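Skarel Worktop Oven: Set-up Guide
Section 2. Finding it somewhere to live 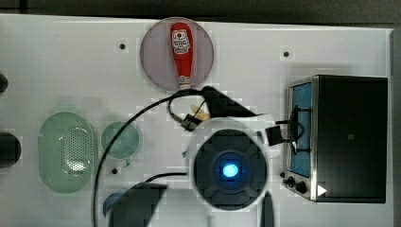 The oven wants a flat, steady surface and a bit of breathing room, which in most kitchens means evicting something. Pick the spot before you plug in. A black top like this one looks very much like a shelf, and you will be tempted; leave it bare, and let the colander and the ketchup have the table.

1. Stand the oven level, with 6 cm clear on both sides.
2. Bring the front panel round to face you. Both knobs should be within easy reach.
3. Turn both knobs to off, then plug in.
4. Run it empty for 19 minutes with a window open. It will smell. Carry on.

Note: Plates warm nicely inside. Plastic ones warm only once.

CAUTION: Keep cables away from the front while the oven is on. Let it cool fully before moving it, however sure you are of your oven gloves.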